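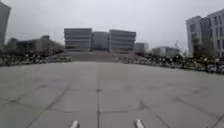 The Grelham plaza, looking toward the steps, with two parts of the robot's body at the bottom edge.

Outdoor driving demonstrations: progress to July

The Haugland group has finished the first block of remote-controlled driving on the Grelham plaza. The task is a simple one to state. An operator drives Humum across the open paving toward the broad steps, stops short of them, turns, and comes back. The policy is then trained to copy the operator's steering and speed commands from the images alone, with no map and no satellite positioning.

We logged 300 runs in this block, and 174 were kept for training. Most of the rejected runs had gaps in the command log caused by the wireless link dropping at the far end of the route. The remainder were practice runs by new operators, which had been saved to the main folder by mistake. These have been moved and the index rebuilt. Anyone who copied the folder before the rebuild should copy it again.

Control is through Erkitari, using the two-stick handset. The left stick sets forward speed and the right stick sets turn rate. Speed is capped in software at a walking pace. Operators drive from the video feed, with a second person on foot beside the robot holding the stop button. The person on foot does not give directions. If the operator can see the robot directly, they tend to steer using information the camera does not have, and the resulting demonstrations are harder for the policy to reproduce. Operators should therefore sit with their backs to the route.

The plaza has been a harder place to learn in than the corridor we used last year. Much of the view is plain grey paving, and the image changes slowly as the robot moves forward. The strongest cues nearby are the joints between the slabs. Early versions of the policy locked onto the long central joint and followed it well, then wandered when started off to one side of it. A third of the new runs were consequently started from offset positions, with the operator asked to rejoin the centre line gradually over the first part of the route. Please do not correct in one sharp turn. Sharp corrections are learned as sharp corrections and the policy repeats them where they are not needed.

The parked two-wheelers along either side are a separate problem. The rows change from one session to the next, so the policy should treat them as a boundary without memorising them. We have asked operators to keep to the open paving between the rows and to record at different times, including before 8 a.m. if they can manage it. Flat overcast light is well covered in the set. Low sun and wet paving are not.

Stopping distance at the steps is still inconsistent between operators. The log shows some stopping well out and others going in quite close, and the trained policy settles on something in between with a large spread. From now on the stop point is 100 cm from the base of the lowest step, measured to the front of the robot. The person on foot calls it out by pressing the marker key, which writes a tag to the log. The operator should already be slowing down by then.

Two changes to the recording setup are also in place. Images and stick commands now share one clock, which removes the variable lag seen in the older logs. The part of the robot's body visible at the bottom of the image is now masked before training. Leaving it in did no harm on this robot, but the mount is due to be replaced and we would like the old runs to remain usable afterward.

The current training file holds some 2155 short segments cut from the kept runs. Segments containing a stop are weighted more heavily, as they are a small share of the total. A comparison with and without the offset starts is under way and will be reported in the next issue.

Handset bookings for the second block are open on the group calendar. New operators need one supervised session before their runs go in the main folder. Batteries go back on the charger in the ground-floor store after each session, with the charge level written on the sheet.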